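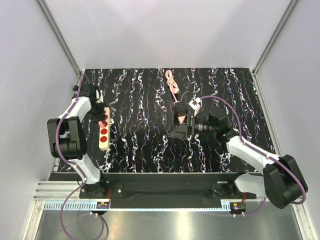 Two-arm station during a cable task. The left gripper holds a pink plug over the power strip.

Clarnonley Two-Arm Cable Set

Last updated: 2023-11-16

Summary

The Clarnonley set contains 741 episodes of two robot arms handling cables, plugs and power strips on a tabletop. It was gathered by Virnico at its Udisa site for training policies that learn from human demonstration. All episodes were recorded under operator control. No scripted motion is included.

Station

Both arms are mounted on a beam along the front of the table and reach in over the table. The work area is enclosed by a back wall and two side walls, and the same fixed view is used throughout. The tabletop carries a dark marble-like pattern. Other surfaces are planned but are not part of this release.

Tasks

The set covers 11 task variants. Most of them involve bringing a plug to a named socket on a multi-socket strip while the second arm manages the rest of the cable. The remainder cover unplugging, moving a plug from one socket to another, and laying a bundled cable to one side of the table. The target socket is given in the text instruction, counted from the end of the strip nearest the operator.

Collection

Operators worked in sessions of 39 minutes with a break between sessions. Before each episode the strip was placed by hand and its angle was changed slightly. Cables were left bundled as they came from the previous episode unless a knot had formed. An episode ends when the operator presses the stop pedal, or at the time limit for the task.

Contents of an episode

- Video from the fixed view
- Joint positions and gripper opening for each arm
- Operator commands, on the same clock as the joint data
- Text instruction
- Outcome label (success, partial, failure)

Labels

Outcome labels were entered by the operator and checked by 2 reviewers. Where the reviewers disagreed, the episode is marked partial. Failed episodes are kept - users who want only clean demonstrations should filter on the outcome field.

Known limits

The gripper often hides the target socket in the last part of the approach, so the fixed view alone may not show whether a plug is fully seated. Episodes recorded before July use an older gripper calibration and are flagged in the metadata. Power strips were never connected to a supply.

Use

The set is released for research under the Aguirre Data Terms, version 2. Models trained on it should not be used to operate equipment on live circuits. Corrections to labels may be submitted through the issue tracker and are applied at the next release.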